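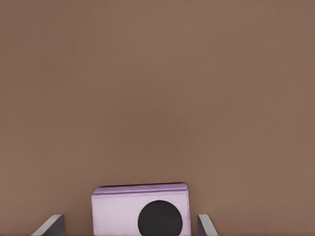

One of the evening operators reports that the pass rate on the simulated block task drops whenever the start pose is left over from the previous run, and asks for the pose reset to go on the checklist as its own line. Added as item 3.

Parkilau collection station, pre-session checklist
Simulated and bench tasks
Inspected 7/31/24

1. Emergency stop pressed and released, bench arm
OK. Button is stiff. Šimek to quote for a new one.

2. Walkway behind operator chair clear
Not OK at first look. Cable moved and taped down. OK on second look.

3. Start pose reset before each run (new)
OK. Operators must press reset even when the arm looks right on screen.

4. Wrist view live, block and both fingertips in view
OK. Lilac block with the black circle, plain brown surface. The block sits low in the view at this pose. Leave the view setting alone, as the Fletville runs use the same one.

5. Gripper open at start of run
OK. Gap on the left of the block is wider than on the right. Accepted. Uneven starts are wanted in this set, so do not centre the gripper by hand.

6. Failed runs kept and marked as failed
Partly. Two operators were deleting drops. Spoken to. Drivia needs the failures for training as well as the good runs.

7. Operator break taken
Not OK. The log shows one stretch of four hours with no break. Limit is 50 minutes at the controls, then ten away from them.

8. Disk space and backup
OK. 1,107 runs stored, of which about 800 have been checked and labelled. Labelling is behind. No new task to be opened until it catches up.

9. Hand controller straps and grips
Left strap worn. Replace before next session.

Result: passed with actions on 1, 6, 7 and 9. Item 7 to be looked at again within 8 days. Next full inspection in December.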